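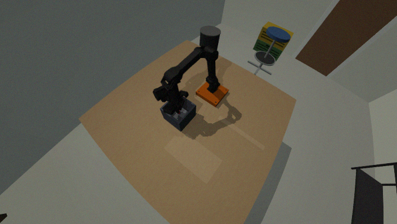
According to Halfdan Nørgaard, the simulation round is the fairest thing the Wadport club has ever done, because every team gets the same arm and nobody's parents can buy a better one. He told me this before I had my coat off, so I suppose he has had the argument before.

Fine. Same arm for all. I still have doubts, and I've been going to these evenings since February, so I think I've earned a few.

The task this term is called Greco. Arm on an orange base, a bin next to it, small items to be moved. Teams write the control code and the club runs it in a simulator, with slightly different starting positions each time. There are seven teams, mostly high school kids plus one pair from the community college. My nephew's team is Grumik. The name means nothing, I asked.

Grumik's code finished the task in 82 runs out of a batch of a hundred, and everyone at the table was very pleased. I asked what went wrong in the other ones and got a look. They hadn't saved the logs. There's no score for knowing why your arm missed, so why would a fifteen-year-old spend a night on it?
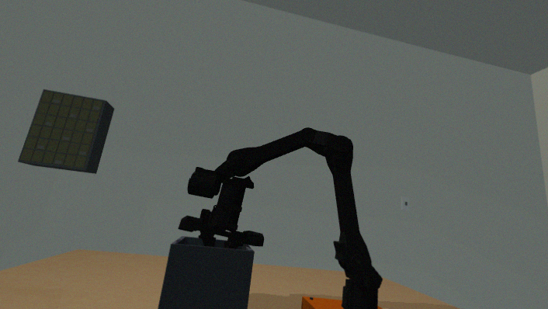
My other complaint is the friction setting. Two teams spent most of an evening turning it up and down until the grip held. They never measured anything. They had a number that worked and no idea whether any real plastic or rubber behaves that way. When I learned to solder you burned your thumb and the lesson stuck. I'm not saying we should burn the kids, but I'd like something in that room to push back a little.

Ferdinand Oberholzer, who set up the Rilell scoring sheet, let me see how the points work. Speed counts for nearly half. Explaining your code to another team counts for zero. He says they tried an oral part one year and the shy kids hated it. Okay, maybe. A written page would do.

To be fair, my nephew now knows what an inverse kinematics solver is and can tell me at dinner until I beg him to stop. He didn't get that from school. So it isn't a waste of time, I just don't believe the scores tell you very much about who learned what.

The final is next month at 7 in the evening. I'll go. I'll bring the same questions.

Print this post | E-mail this post

Search this blog Go

Comments

pkelso: We had the same trouble with logs. Our coach made them part of the entry, no log no score. Took care of it in a week.

Marnie: I think you're hard on them. My daughter is on one of the other teams and they DID write down the misses, in a notebook, with drawings.

dutchoven: is the scoring sheet online anywhere?

Marnie: Not that I could find.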